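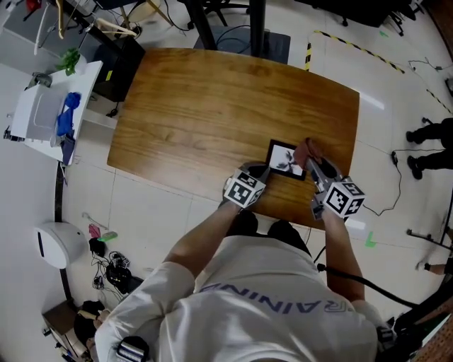
O quadrinho das folhas (ou flores), em cima da mesa.

Mudei de casa em setembro e só agora pendurei a última parede de quadros. Na casa antiga fiz tudo a olho e ficou torto durante anos. Desta vez medi.

A regra que segui foi a do Ilídio Patrício, que emoldurou quase tudo o que tenho: o centro do conjunto fica à altura dos olhos de quem está de pé, e por cima do sofá desce-se um pouco. No corredor não desci nada. Na sala deixei 30 cm entre as costas do sofá e a primeira moldura, e mesmo assim o Duarte bate lá com a cabeça quando se senta depressa.

Cortei moldes em papel de embrulho, um por quadro, e colei-os à parede com fita de pintor. Ficaram lá quatro dias. Mudei o maior de sítio duas vezes – primeiro estava ao centro, depois passou para a esquerda, a 68 cm da janela, e aí ficou.

As paredes são de tijolo com estuque velho, que se desfaz com a broca grossa. Comecei com uma de 4 mm e só depois alarguei o furo para a bucha. Nos quadros leves usei pregos finos, pregados ligeiramente inclinados para baixo, da cabeça para a ponta.

O vidro limpei-o antes de pendurar, com um pano seco. Não pulverizem o produto diretamente no vidro: escorre para dentro da moldura e mancha o papel. Aconteceu-me com uma gravura que a Olga me deu.

Falta o patamar das escadas, que tem 60 cm de parede útil e um interruptor no meio. Aceito sugestões nos comentários.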